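Nemier Bench Mat, Large
Reviewed by Celeste Pacheco, 4 May 2025

I repair watches and small clocks at home, and I've bought enough bench mats to distrust any product page that uses the word "professional" more than once. Nemier uses it 6 times. The mat costs $70, and for that I expected more than a slab of black rubber with a raised lip.

A slab of black rubber with a raised lip is mostly what I got. It lies flat out of the box, I'll give it that, and the smell was gone by the next morning. The seller claims it will take heat up to 200 degrees without marking. I touched it once with a soldering iron set to 185 and it marked. I wrote to Nemier and got a polite note from Eduardo Cardoso telling me the figure refers to "ambient surface exposure," whatever that is.

The lip is the part I wanted to like. Screws that roll do stop at it, most of the time. The smallest case screws climb it if you bump the bench, and I bump the bench a lot. My old Hukar mat had a taller lip and cost less, but Hukar stopped making it last June and the replacement is thinner.

Grip is fair on bare wood and poor on anything waxed. Tyson Gauthier, who shares my workroom, put his on a painted desk and says it slides whenever he leans on it – he has since taped down the back edge. Cleaning is easy enough with dish soap. Lint is another story, and a black surface shows all of it.

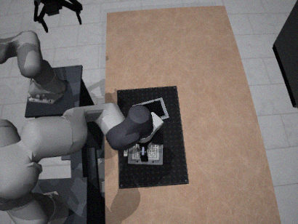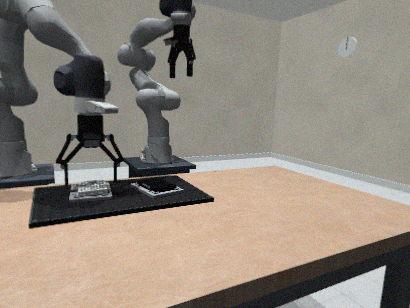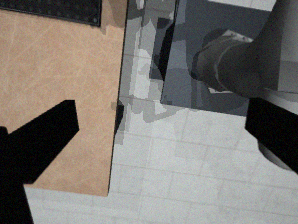
Size is my other complaint. The large mat eats up more bench than I can spare, and turning it the short way leaves no room for my elbows. Black on a tan tabletop, as in these three, is at least easy on the eyes, and you never wonder where the work area ends. I only wish steel parts stood out on it half as well as the mat stands out on the wood. Blued hands simply vanish.

Would I buy it again? At half the price, maybe. If you work on anything bigger than a wristwatch you may get along with it fine. I'm keeping mine for the clocks and going back to the worn-out Hukar for everything else.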